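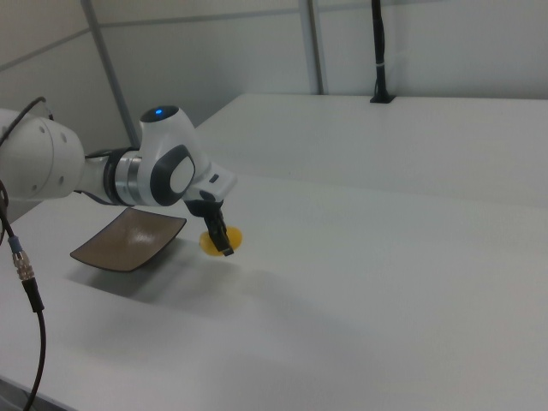 Tavex: my bench supply reads 42 mV of ripple at full load. Is that the supply or my probe?

Brumska
7 February 2020
Probably the probe. The long ground lead picks up switching noise. Fit the short spring ground, set the scope to 20 MHz bandwidth and measure right at the terminals — mine dropped to 8 mV.

Zallesa
Same here. Check the output capacitors too. I replaced two in January.

Caron
Mine hums.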